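Home | Contents | Chapter 6 | Chapter 7 | Chapter 8 | Glossary
Share 531 | Comments 8

Chapter 7
Textiles in the Waste Stream

Chapter 6 followed food scraps from the kitchen to the compost pile. Clothing and household cloth take a less direct route. A shirt may be worn by two or three people, cut up for cleaning, and only then thrown out, and few towns keep records of those steps.

The town of Taltby began collecting textiles apart from other trash one July. In the first year its crews picked up 2,211 bags from the curb. Of these, 872 went to resale shops and 800 went to the Cluva sorting hall to be graded for fiber. The other 539 were too damp or dirty to use and were sent to the landfill. We will come back to these figures in Section 7.3, where you will work out what each route cost the town. 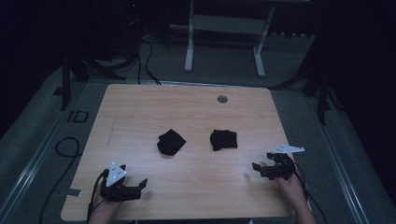 Sorting is slow because most of it is still done by hand. A sorter at Cluva picks up each piece, checks the label if there is one, and decides on a grade. Large items such as coats and bedsheets are easy to identify. Small dark ones are harder. Two bits of black cloth on a tabletop, one bunched into a lump and the other folded flatter, could be socks or could be scraps, and the sorter has to open them out to know. Fiber content is harder still – cotton and a cotton blend can look and feel the same.

After grading, cloth moves along one of three paths. Wearable items are sold again. Worn cotton is cut into wiping rags. The rest is pulled apart by machine, and the loose fiber is used for padding and insulation. The Arnaud mill takes mostly wool, and the Timance plant takes mixed fiber but turns away anything with a rubber backing.

Section 7.1 defines the terms used for used textiles, including "reuse," "downcycling" and "residue." Section 7.2 covers collection – drop-off bins, curbside bags and store returns. Section 7.3 deals with cost, and Section 7.4 with the market for recovered fiber. Before you start, review the section on contamination in Chapter 5.

Previous | Next: 7.1 Terms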